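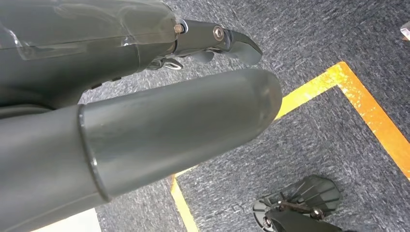

Fig. 1. Dark gray, matte to slightly satin. Soft highlights along the upper edge.

Traltthorpe Evening College
Materials and Finishes, Unit 7: Gloss and Texture
Handout revised March 6, 2021

Gloss is how much light a surface sends back in one direction. Color is a separate matter. Two panels painted from the same can can look like different colors if one is smooth and the other is rough, and most arguments over a "bad color match" in the shop are about gloss.

Terms used in this unit

Specular reflection: light leaves the surface at the same angle it came in. A mirror does this almost completely.
Diffuse reflection: light leaves in many directions. Chalk and unglazed clay are the usual cases.
Sheen: shine seen only at a low angle. Flat wall paint can have it, and it shows up along hallways with a window at the far end.
Haze: a milky look around the reflection of a bright light.

Matte, satin, gloss

These words have no fixed meaning across makers. One company's satin is another's eggshell. When you write a specification, give a meter reading and the angle it was taken at. The gloss meter in our lab reads at 60 degrees. Panels in the high gloss range are read again at 20 degrees, and very flat ones at 85.

The black sample panel in the Merken set reads 93 at 60 degrees. Handle it by the edges. A fingerprint will change the reading.

What lowers gloss

Fine particles in the coating, usually silica, leave the dried film slightly rough. Abrasion does the same thing from outside. Sanding a clear coat with 2,000 grit paper takes off the shine, and polishing brings it back. Matte finishes can't be polished this way. Rubbing one makes a shiny patch, and the normal repair is to recoat the whole part up to a corner or seam.

Dark colors show the difference more than light ones. On white, the diffuse light from below the surface hides most of the highlight. On dark gray or black there is little of it, so the highlight is easy to see, along with scuffs and dust.

For next class

Bring one matte object and one glossy object of similar color. Look at each under a bare bulb and again by a window, and write down where the highlight falls and how sharp its edge is. Half a page is enough. Read the section on orange peel before the lab. The written test on Units 5 to 7 is in June.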